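Tamuno Building Services
Workplace Safety Inspection: Electrical Cords, Storage and Exits
Site: Clovley Annex, ground floor and basement
Inspection date: 03/12/2018
Inspector: Dorottya Szalai
Accompanied by: Eskil Kvam, Facilities
Report copied to: Yamuna Ramasamy, Site Management

Ratings used in this checklist
S = Satisfactory
A = Action required
N = Not applicable or not inspected

Section 1. Exits and walkways

1.1 Exit doors open fully and without a key from the inside. S
Comment: The rear door sticks slightly at the bottom. It opened with normal effort. Facilities will plane the door when the frame is repainted.

1.2 Exit signs are lit and can be seen from the main walkway. A
Comment: The sign at the basement stairs was dark. Replacement lamp ordered by Mr. Kvam during the visit.

1.3 Walkways are clear to their full marked width. A
Comment: More than 100 folded cartons were stacked along the basement corridor outside Room 18. They are to be moved to the loading area before the next trash pickup.

1.4 Stair treads and handrails are secure. S

Section 2. Fire equipment

2.1 Extinguishers are in place, charged and tagged. S
Comment: The tag on the kitchen unit is faded but can still be read.

2.2 Extinguishers are not blocked by furniture or stock. A
Comment: A coat rack stood in front of the unit near the copy room. Moved at the time of inspection. The same item was noted in October, and the occupants are asked to choose a permanent place for the rack.

2.3 Fire doors close and latch on their own. S
Comment: Closer on the door to Room 3 adjusted after a slow first test.

Section 3. Cords, plugs and outlets

3.1 Outlet covers are present and not cracked. A
Comment: Cover cracked behind the refrigerator in the kitchen. Outlet taken out of service and taped. Work order 523 refers.

3.2 Extension cords are not used in place of permanent wiring. A
Comment: The desk lamp and fan in the front office are fed by a cord that runs under the carpet. The cord is to be removed. The occupant has been offered a desk next to a wall outlet.

3.3 Power strips are plugged directly into a wall outlet. S

3.4 Cords not in use are kept off the floor and in open containers where they can be checked. S

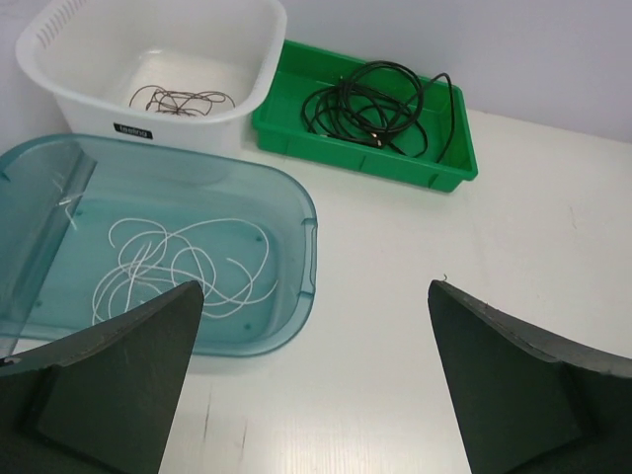 Item 3.4. Cords and cables kept in plastic containers on a white tabletop.

Comment: Open containers are accepted under the site rules. Cords should be coiled separately and tied where practical. Tightly knotted cords are to be undone by hand and never pulled free by the plug.

3.5 Cords with cuts, exposed wire or bent prongs are tagged and removed from use. A
Comment: Two cords were found in the supply closet with damage tags but no date. Tags must show the date and the name of the person who removed the item. Mr. Solberg will hold the tag book at the front desk.

3.6 Electrical panel is accessible and its door is closed. S
Comment: The circuit list inside the door is handwritten and out of date for the kitchen. A typed list is to be supplied by the electrical contractor, Trevano.

Section 4. Storage rooms and shelving

4.1 Shelving is fixed to the wall or floor. S

4.2 Heavy items are stored between knee and shoulder height. A
Comment: Paint cans on the top shelf of the supply closet. Move to the lower shelf.

4.3 Cleaning products are labeled and kept in their original bottles. S

4.4 Containers on work surfaces are stable and do not extend past the edge. S
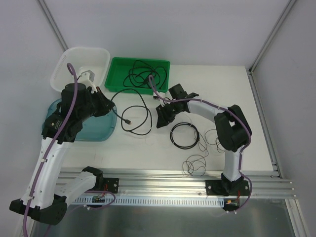

Who may return a tagged cord to use?
Only the Facilities representative may do so, after the cord has been repaired or replaced and the entry in the tag book has been signed.

4.5 Step stool is available and in good condition. N
Comment: The stool was on loan to another floor and was not inspected.

Section 5. First aid

5.1 First aid kit is stocked and its location is posted. A
Comment: Adhesive bandages and eye wash are past their marked dates. Ms. Ramasamy will reorder from Prikov.

5.2 Names of trained first aiders are posted. S
Comment: Holger Hellström has been added to the list. The old list should be taken down from the basement notice board.

Follow-up

Items 1.3, 3.2 and 3.5 are to be completed first and reported in writing to the inspector. All other action items are to be closed before the next scheduled inspection. Where an item cannot be closed, the reason should be entered in the comment line and initialed by Site Management.

Signed: D. Szalai, Inspector
Received: Y. Ramasamy, Site Management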